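Painting plastic wheel covers, worth it or just buy new?

Hubcaps, Trim and Small Body Parts
Started by skalik_wagon

skalik_wagon
Picked up a used set of silver plastic covers for the commuter car. No cracks, but the finish is dull and two of them have curb rash on the outer rim. A new set in my size is cheap but looks it. Has anyone repainted these and had it last through a winter? Car has 185 tires on steel wheels if that matters.

minen78
Done it on three cars. Wash with dish soap, scuff with a gray pad, wipe down, plastic primer, two light coats of wheel silver, clear. The washing is the part people skimp on. Brake dust gets into the corners between the spokes and paint won't stick to it. Use an old toothbrush.

Albers_R
I'd skip it. By the time you buy primer, silver and clear you've paid for a new set. Plus the paint chips wherever the tire shop grabs them.

minen78
Depends what's on the shelf already. I had half cans of everything. And the cheap new ones I bought had such weak clips that one came off on the highway inside a month.

Brayden Fehr
I sort and clean used covers for resale, so I handle a lot of these. Before you spend money on paint, check that they're flat. A cover that has warped won't sit right no matter how good it looks, and you can't judge that on a garage floor or a lawn. Lay it face up on something hard and level, and press around the rim with two fingers. If it rocks, look at the back for a bent retaining ring before you give up on it.

I work on a steel table with yellow tape on the top to split it into boxes. Anything with a smooth hard top will do.

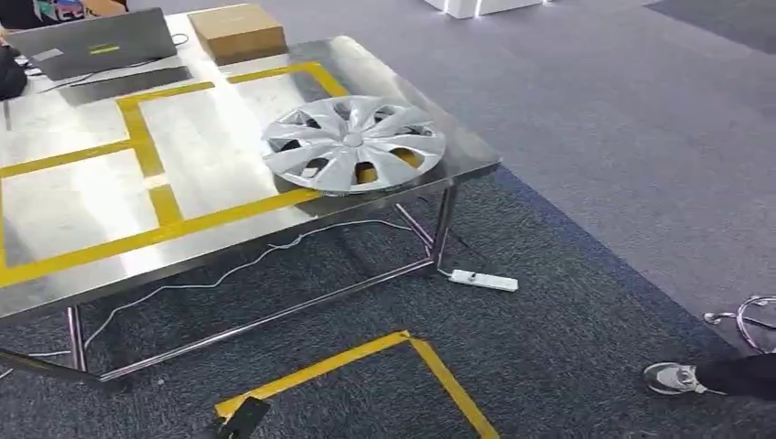 After that I flip it over and go around the clips. A white stress line at the base of a clip means it will break, maybe not this year. Then the center cap. Push on it from behind with your thumb. If it moves, a small dab of trim adhesive will hold it.

Curb rash on the rim sands out fine with 320 wet and then 600. Don't go at it with anything coarser or you'll see the scratches through the silver.

skalik_wagon
Thanks, that's useful. Checked all of them on the kitchen counter. Three sit flat, one rocks a little. The ring on the back of that one is slightly out of round.

Brayden Fehr
Take the ring off and bend it back by hand, a bit at a time. Check it against a ring from one of the good ones.

Albers_R
Doesn't steel scratch up the faces when you flip them over?

Brayden Fehr
It can. I put a towel down for the face-down part. For the flat check I leave it bare, the towel has too much give.

illness_of_rust
Going to disagree on 320 for the rim. On thin plated ones you go right through to the plastic. I start at 400 and take longer. No problems so far.

Brayden Fehr
If they're plated, yes. His sound painted.

skalik_wagon
Painted, as far as I can tell. I tried a spot on the back edge and there's gray plastic under the silver.

minen78
Then 320 is fine. Paint them when it's warm out. I did a set in a cold garage and the clear went cloudy.

skalik_wagon
It'll be May before I get to it. Ring is off and bent back, and the cover doesn't rock anymore. I'll post again once they're on the car.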